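Software Update: Grelta 2 Released to Project Partners

The second release of Grelta, the recording and alignment software maintained by the Manipulation Group at Hirnarstead, was made available to partner laboratories in October. It replaces the separate tools previously used to record hand movements, estimate gripper position and prepare the results for training.

The principal change concerns pose estimation. Earlier versions treated each gripper independently, and the two tracks were brought together afterwards by a script. Grelta 2 solves for both grippers in a single step, using whichever faces of the marker cubes are in view from the head camera. If a cube is lost for up to 30 frames, the software fills the gap from the neighbouring poses and flags the passage for review. Longer gaps are marked as invalid and are excluded from export.
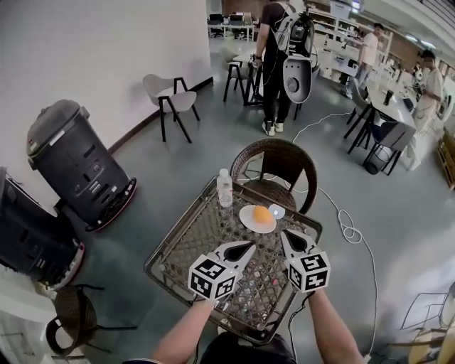 Babita Prajapati welcomed the joint estimate but asked that the flagged passages be kept in a separate file, as the planning team at Lavoie would prefer to decide for itself which of them to use. She added that the default smoothing was too strong for short closing movements, and that a finger could seem to stop before it reached the object. A setting for this will be included in the next minor release.

The export format has also been revised. Recordings may now be written directly to the Kidow planner, with times given against one common clock. Existing recordings can be converted with the command-line tool supplied; conversion takes about two minutes for a typical session. Original files are left unchanged.

Partners are asked to repeat their camera calibration before first use, as calibration files from version 1 will not load. Installation notes and a list of known faults are held in the project repository. Requests for access should be sent to the group office.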